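Kühlschrank richtig putzen und einräumen: So mache ich das

Ich gebe zu, dass ich meinen Kühlschrank lange nur dann geputzt habe, wenn etwas ausgelaufen war. Dann kam ein Umzug, ein gebrauchtes Gerät von einer Bekannten (danke, Domnica!) und ein Geruch, den ich mit keinem Lappen wegbekommen habe. Seitdem habe ich eine feste Reihenfolge, und weil mich im Juli gleich mehrere Leute danach gefragt haben, schreibe ich sie jetzt mal auf.

Was du brauchst

Zwei weiche Tücher, eine Schüssel warmes Wasser, einen Spritzer Spülmittel, Haushaltsessig, eine alte Zahnbürste, ein paar Wattestäbchen und eine Kühltasche für die empfindlichen Sachen. Scheuermilch bitte im Schrank lassen, die macht den Kunststoff stumpf!

Schritt 1: Ausschalten und ausräumen

Gerät ausschalten, am besten Stecker ziehen. Fleisch, Fisch und Milch kommen in die Kühltasche, der Rest darf kurz auf der Arbeitsplatte stehen. Beim Ausräumen schaue ich gleich auf die Daten und rieche an allem, was offen ist. Senf habe ich meistens dreimal, fragt mich nicht, wie das passiert.

Schritt 2: Böden und Schubladen

Alles raus, was sich rausnehmen lässt. Glasböden erst auf Zimmertemperatur kommen lassen, bevor sie ins warme Spülwasser gehen, sonst können sie springen. Die Gemüseschublade weiche ich 18 Minuten ein (so lange dauert bei mir ein Kaffee mit Brötchen), danach geht auch der klebrige Rand vom Lauch ab.

Schritt 3: Innenraum auswischen

Von oben nach unten, erst mit Spülwasser, dann mit einem Schuss Essig im klaren Wasser. In die Ecken und Rillen komme ich mit der Zahnbürste. Ganz wichtig ist die kleine Ablaufrinne an der Rückwand, falls dein Gerät eine hat: Das Loch darin setzt sich gern zu, und dann steht unten das Wasser. Ein Wattestäbchen reicht völlig, aber nicht mit Gewalt stochern.

Schritt 4: Die Türdichtung

Die vergisst fast jeder, ich früher auch. Falten vorsichtig aufziehen, mit Spülwasser und Zahnbürste säubern, gut abtrocknen. Danach mache ich den Papiertest: einen Streifen Papier in die geschlossene Tür klemmen und ziehen. Rutscht er ohne Widerstand raus, schließt die Dichtung an der Stelle schlecht.

Schritt 5: Wieder einräumen

Oben Fertiges und Käse, in die Mitte Joghurt und Milch, ganz unten über der Schublade Fleisch und Fisch, weil es dort meistens am kältesten ist. In die Tür gehören Getränke, Senf und Marmelade. Obst und Gemüse wandern eigentlich in die Schublade, nur lege ich Obst, das bald wegmuss, lieber auf Augenhöhe. Sonst finde ich es erst wieder, wenn es weich ist.
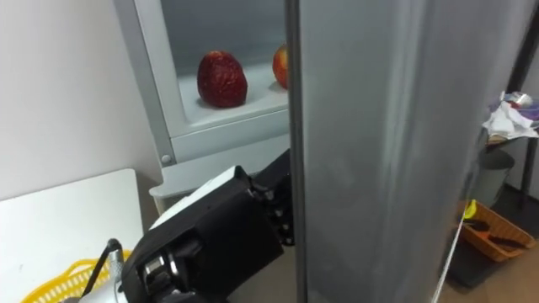 Schrumpeliges zuerst: Obst auf dem Kühlschrankboden, rechts ein Apfel.

Äpfel solltest du übrigens nicht direkt neben Salat oder Brokkoli legen. Sie geben Ethylen ab, und davon wird empfindliches Gemüse schneller welk. Ein Beutel oder eine eigene Dose hilft schon. Tomaten, Bananen und Basilikum bleiben bei mir ganz draußen.

Wenn es trotzdem riecht

Ein Schälchen Natron oder Kaffeepulver reinstellen und über Nacht stehen lassen. Bei meinem gebrauchten Gerät hat es 72 Stunden gedauert, dann war Ruhe. Chenxi schwört auf eine halbe Zitrone, das fand ich nett, aber nach zwei Tagen roch es bei mir eben nach alter Zitrone.

Den großen Durchgang mache ich alle 9 Wochen, dazwischen wische ich vor dem Wocheneinkauf kurz über die Böden, wenn sowieso kaum etwas drinsteht. Und den Stecker wieder reinstecken! (Ja, ist mir passiert.)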